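Tranditz extends Podorar hard-wax oil range to pale timber worktops

Uvbridge, March – Tranditz has added a clear grade to its Podorar range of hard-wax oils for interior timber. Podorar Clear is intended for worktops, desks and table tops in light-coloured woods where the owner does not want the surface to turn yellow or orange after coating. It goes on sale through trade counters this month.

The product is a single-pack blend of plant oils and waxes with a low-odour solvent. It is applied in 2 thin coats by pad, short-nap roller or lint-free cloth. Each coat should be worked into the timber along the grain, left for 20 minutes and then wiped back until no free oil remains on the surface. The second coat may be applied the following day. Full hardness is reached after a week at normal room temperature, and standing water should be kept off the surface during that time.

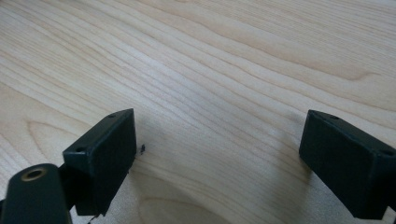 Preparation has more effect on the final colour than the number of coats. Tranditz advises sanding to 120 grit and then 150 grit, with all dust removed by vacuum before oiling. Finer paper closes the surface and reduces uptake. Sanding marks left across the grain will show once the oil is on, and they are most obvious on pale wood with fine, closely spaced lines, where the bands run in long waves and in places curve into a loop. On boards of this type the last pass should be made by hand, following the general direction of the figure.

"Most of the calls to our technical desk are about colour," said A-yeong Woo, product manager at Tranditz. "Fitters want the timber to stay close to how it looked on the bench. We asked 286 of them to try the clear grade on their own offcuts before we fixed the wax content."

Of those who took part, 98 asked for a lower sheen. The final formula was changed as a result and dries to a soft satin. A matt version is under review.

Podorar Clear can be used over bare or previously oiled timber. It is not suitable over varnish or lacquer, which must be removed first. Used cloths should be laid flat outdoors to dry or soaked in water before disposal, as oily cloths can heat up and catch fire.

Joinery supplier Cheon will stock the product at its Uvbridge counter, with demonstrations every Wednesday morning. Bujar Delić, who manages the counter, will take bookings.

Data sheets and sample requests: Tranditz technical desk, Uvbridge.

– Ends –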